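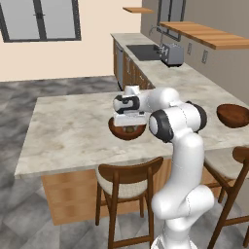
README: arquivo de ensaios e concertos do coro Gredolska

O Gredolska é um coro amador de repertório sacro e de algumas canções que fingem sê-lo. Este repositório reúne as gravações, as letras revistas e as fichas de cada concerto. Quem procura um disco bem produzido enganou-se na porta. Quem procura um Magnificat com tosse no compasso mais delicado pode entrar.

O que existe aqui

- audio/ : gravações em WAV, uma pasta por concerto. São 10 concertos, quase todos em igrejas, um num pavilhão com a acústica de uma lata de bolachas.
- letras/ : textos em latim, português e num terceiro idioma que foi latim antes de ser dactilografado.
- fichas/ : programa, sala, formação e observações. As observações são a parte honesta.
- ensaios/ : material bruto da digressão Uvberg. Contém discussões sobre afinação que duram mais do que a peça.

Como foi gravado

Usámos 4 microfones sempre que houve tripés para todos. No concerto de março faltou um tripé e o microfone dos baixos ficou em cima do órgão. Os baixos soam, por isso, a órgão. Houve quem achasse uma melhoria.

A mistura foi feita no estúdio Maluleke, sem correcção de afinação. Foi uma decisão artística, tomada depois de vermos o orçamento.
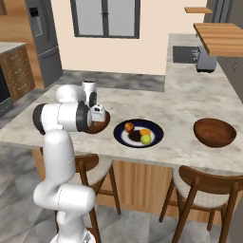 Nomes dos ficheiros

O formato é concerto_peça_take.wav. Há 3 peças com o sufixo "final", "final2" e "agora_sim". A versão boa é a "final2". Não mudem os nomes, porque as fichas apontam para eles e a última tentativa de arrumação custou-nos um serão e um contralto.

Campos das fichas

sala: nome do local, como vinha no cartaz
formacao: vozes presentes no início do concerto
bis: sim, não ou "insistimos"
reverb: seca, média, catedral
notas: texto livre, demasiado livre nos ensaios

Problemas conhecidos

- O solo de soprano em Drurkance está cortado no último acorde. A bateria do gravador tinha outros planos.
- Duas faixas de aplausos estão em mono. Uma delas era curta de qualquer maneira.
- As letras das canções de Natal ainda têm acentos trocados. Aceitamos correcções, de preferência antes do Natal.
- O piano de ensaio está um quarto de tom abaixo. O coro acompanha-o por solidariedade.

Utilização

Pode ouvir, estudar e citar, com indicação do coro e do concerto. Para rádio, filme ou casamento, escreva primeiro. Aos casamentos costumamos dizer que sim, sobretudo se houver jantar.

Próxima versão

Faltam as fichas da segunda metade da digressão e a revisão dos níveis nas gravações ao ar livre, onde o vento canta com mais convicção do que os tenores.

3 partilhas · 0 comentários

Coro Gredolska · Contacto · Todos os direitos reservados · Voltar ao topo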